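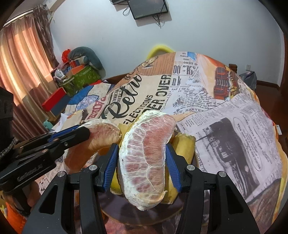 Tornholm to Move Fruit Segment Handling to Automated Stations at Osutcombe; Preparation Staff to Transfer to Teaching and Inspection Roles

OSUTCOMBE — Tornholm, a producer of fresh-cut fruit for catering and retail customers, said it will begin automated handling of peeled citrus segments at its Osutcombe plant in September. The first phase covers 3 two-arm stations on the pomelo line. Each station takes peeled segments from a tray, turns them for inspection and places them in the pack.

Rind removal, splitting and membrane trimming will continue to be done by hand. The company said it has no current plan to automate those steps.

The stations are built by Aigner. The control software is trained on recordings of people doing the same task with hand-held grippers, which use the same jaws and finger pads as the arms. An operator holds one gripper in each hand and works through the task at normal speed. A camera on the gripper records the view past the jaws. The recordings are then checked, labeled and used to train the station.

Pomelo was selected as the first product because its segments are large and easily damaged. A segment held too firmly will split along the membrane and release pulp into the pack. A segment held too lightly will rotate in the jaws or slip at the thin end. The finger pads are ribbed and soft enough to follow the curve of the fruit, and closing force is set separately for each size grade.

"Citrus segments do not have a standard shape, so a fixed motion program was of little use to us," said Flurina Hollenstein, head of process engineering at Tornholm. "Pith thickness varies between fruit from the same crate. The operators adjust for this without stopping, and the recordings carry that adjustment into the training data."

Recording takes place at the plant and in operators' homes. Home recording is optional and is paid at the same hourly rate as line work. Tornholm said the varied lighting and backgrounds of home recordings make the software less dependent on the fixed conditions of a training room. Fruit handled in home sessions does not return to the plant and is not sold.

Changes for employees

The Osutcombe plant employs 217 people, of whom 40 currently work in segment handling and packing on the pomelo line. Under an agreement reached with employee representatives, none of the 40 positions will be removed during the first phase. Employees will be offered one of the following assignments:

Recording operator: performs handling tasks with the hand-held grippers and reviews the resulting material with the engineering group.

Station attendant: loads trays, clears faults, changes finger pads and carries out cleaning between batches.

Inspection and trimming: examines segments for seeds, bruising and remaining pith, and corrects them by hand.

Pay grades for the recording and attendant roles will be set one step above the present handling grade. Employees who prefer to stay in manual work may apply for inspection and trimming, which remains at the present grade. Training for attendants is given on site during paid hours.

The agreement also limits the use of recorded material. Recordings may be used to train and test the stations. They may not be used to measure individual speed, to set quotas or to support disciplinary action. Operators may ask for any session to be deleted before it enters the training set.

Napaporn Srithong has worked on the pomelo line as a packer and is now a recording operator. "The grippers are slower than fingers at first, and you have to plan the approach so that you don't push the next segment off the plate," she said. "My wrists are less tired at the end of a shift. I would like the handle to be lighter, and I have told the engineers that."

Tornholm confirmed that handle weight is under review. A revised handle with a narrower grip has been requested from Aigner.

Nuala Scanlon, who represented line employees in the talks, said the agreement leaves some points open. "The first phase is covered. Staffing after that is not, and we have asked for a further meeting before any station is ordered for another product," she said.

Technical notes

Each station has two arms with interchangeable two-finger jaws. Finger pads are removed without tools and washed at the end of each batch. Pads are inspected for wear at every wash and replaced after 200 batches, or earlier if a rib is torn. A station that fails to secure a segment on the second attempt leaves it in the tray for an attendant — it does not continue to close on the fruit. Emergency stops are fitted at both the loading and packing sides.

Results from the first phase will be reviewed by Tornholm's operations group under Heidrun Berchtold. The review will cover damaged segments, stoppages, pad consumption and attendant workload. A decision on other citrus products will follow the review.

About Tornholm

Tornholm prepares and packs fresh fruit at its plants in Osutcombe and Irnitz. Products include peeled citrus, melon and mixed fruit trays.

Press contact: Waltraud Widmer, Communications, Tornholm, Osutcombe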